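Cloth Room Attendant (part time) – Pralard Towel & Cloth Service

Location: 2883 Kurek Road, Mirnbridge
Hours: 18 per week, mornings
Pay: $18 an hour, paid every two weeks
Reference: Cloth Room
Apply by: 5/26/22

Pralard washes, folds and delivers reusable towels and cleaning cloths to businesses in Mirnbridge and the towns nearby. We are looking for one person to join the morning group in the cloth room. The work is sorting, checking, folding and packing towels and cloths after they come out of the dryers.

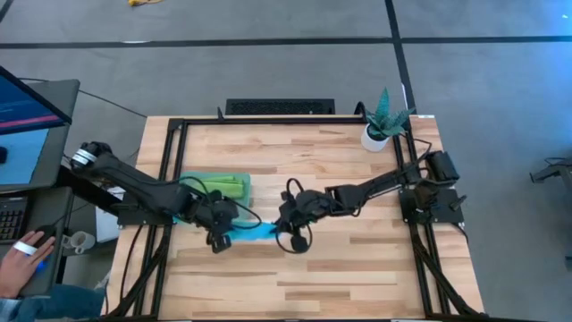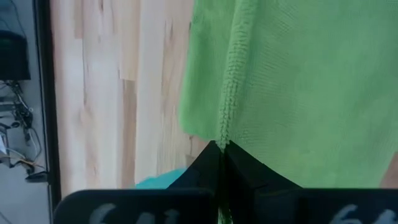 We currently serve 328 customers. Most of them are small: hair salons, dental offices, two gyms, a number of cafes, car detailers and cleaning companies. Each one gets a delivery once a week or every other week, and each delivery has to have the right colors in the right numbers, folded the way that customer wants them. The cloth room is where that gets done.

About the job

Clean loads come through from the laundry side in rolling bins. A load is usually mixed. Your first job on most mornings will be to sort it by color and then by size. Color tells us what the cloth is for, and customers rely on it. A cleaning company that uses one color in restrooms and another in kitchens does not want to find the two in the same bundle. Blue and green are the two colors we handle most. There is also yellow, gray, and a small amount of white terry for the salons.

After sorting, each piece is opened out and looked at on both sides. You will be checking for:

Stains that did not come out
Pulled loops and snags
Hems that are coming undone, especially at the corners
Thin patches
Hair, lint or grit still caught in the pile
Damp spots (these go back to the dryer)

Pieces with a stain go in the rewash bin. A piece that has already been rewashed once has a small thread mark in one corner, and if it is still stained it goes to rags. Loose hems go in the mending bin. If you are not sure about a piece, set it aside and ask. We would sooner replace a cloth than send out a poor one, but we also do not want good cloths thrown in the rag bin for a crease.

Then comes folding, and this is most of the day. We use three folds. The small cloths are folded in half and in half again. Hand towels are folded in thirds lengthwise and then in half. Gym and detailing towels are folded in quarters with the hems turned to the inside, so the customer sees a clean folded edge on the front of the stack. A few customers have their own fold, and there is a card for each of them on the wall. Nobody expects you to know them all in the first month.

Folded pieces are stacked in bundles, banded with a paper band, and placed in the customer's tray or tote. You check the count against the packing sheet, initial it, and put the tote on the route shelf. Drivers load from the shelf, so a tote on the wrong shelf is a tote on the wrong van. Please read the shelf label every time.

Other duties

Wiping down the tables at the start and end of the shift
Emptying the lint bins
Restocking bands, labels and packing sheets
Sewing loose hems on a domestic sewing machine, if you know how or would like to learn
Helping with the stock count, which is done once a year in February
Cutting worn cloths into rags when the room is quiet

Hours

The shift runs from 7:30 a.m. to noon, four mornings a week, which makes the 18 hours. The mornings are agreed when you start and stay the same from week to week. You can swap with someone else in the cloth room if you both agree and write it on the board. There is one paid 15-minute break.

Extra hours come up when somebody is on vacation and in the weeks before the holidays. These are offered first to the people already in the room. You are free to turn them down. We do not have evening or night work in this part of the building.

What we are looking for

You do not need experience in a laundry. People have come to us from stores, restaurants, school kitchens and from several years at home with children, and the work can be learned in two or three weeks. We do need someone who:

Can stand at a table for most of a shift. The tables are at a fixed height but we have platforms and high stools
Can tell our cloth colors apart under indoor lighting
Can lift a full tote of up to 25 pounds from the floor to a table
Can read a packing sheet in English and count accurately
Notices small faults and does something about them
Arrives on time

It would help if you have done any kind of sewing, quality checking or order packing, but please apply even if you have not. Speed comes later. In the first weeks we look at how tidy the bundles are and whether the counts are right, and we do not time anyone.

If you have asthma or sensitive skin, please mention it to us at the visit so we can talk it through. The washing is done with an unscented detergent and no fabric softener, which ruins microfiber anyway. Handling dry cloth for several hours does dry out the hands. Microfiber in particular catches on rough skin. We keep hand cream at the sink, and thin cotton gloves are there for anyone who prefers them.

The room

The cloth room is on the ground floor with level access from the parking lot. It is warm in summer – the dryers are on the other side of the wall – and there are fans and a door that opens onto the yard. In winter it is probably the best room in the building to be in. The radio is on most of the time at a low volume. You may listen to your own music or a podcast with one earbud in, as long as you can hear the bins coming through.

We moved to Kurek Road from a smaller unit on Preris Street, and a few directories still give the old address. Please do not go there. The entrance for staff is at the side, past the loading door.

Pay and benefits

$18 an hour from the first day, with no lower training rate
Paid sick time and paid vacation, both in proportion to your hours
Aprons provided and washed by us
Free parking, a covered bike rack, and a bus stop across the road
Your own household towels washed and dried here once a week at no charge, if you bring them in a labeled bag
A small kitchen with a refrigerator, a microwave and coffee

Wear closed shoes with a flat, non-slip sole. Rings with raised stones and long bracelets need to come off before you start, as they snag the loops. There are lockers for these and for your phone and bag. Otherwise wear what you like under the apron. Dark clothing will pick up lint.

How the first weeks go

On your first morning you will be shown around the building, fill in the paperwork and fold with one of the experienced attendants. We begin with a single color and a single size, usually the small blue cloths. Green towels come next. They are thicker, and it takes some practice to get the hem to lie straight inside the fold so that the stack does not lean. By the end of the second week most people are sorting a mixed load on their own, and packing sheets are added after that.

Someone will check your bundles before they are banded until you have both agreed it is no longer needed. There is a short talk at the end of the first month and another at the end of the third. These are to find out what is going well and what needs to change, on our side too.

How to apply

You can apply in any of these ways:

Fill in the short form on the Jobs page of our website and choose "Cloth Room"
Pick up a paper form at the front counter, open 8 a.m. to 4 p.m.
Write us a letter of no more than one page and leave it at the counter or mail it to the address at the top

We do not need a résumé, though you may include one. Tell us what work you have done, paid or unpaid, which mornings you could do, and when you could start. If there are mornings you can never do, say so now. It will not count against you, and it saves a lot of rearranging later.

We will reply to everyone, whether or not we can offer you a visit. Those we invite will come in for an hour. We will show you the room, ask some questions, and have you sort and fold a small pile of towels at one of the tables. You will be shown each fold first. The hour is paid at the normal rate, in the form of a check you can collect at the counter the following week.

If you need anything changed for the visit, such as a stool, a different time of day or someone with you to interpret, tell us on the form and we will arrange it.

Applicants must be 18 or older and allowed to work in the United States. Pralard is an equal opportunity employer. Please do not apply through agencies.

If this job does not fit but you would like to hear about others, check the box at the bottom of the form. We expect to need a relief driver for the Mirnbridge route later in the year and will write to the people on that list before we advertise.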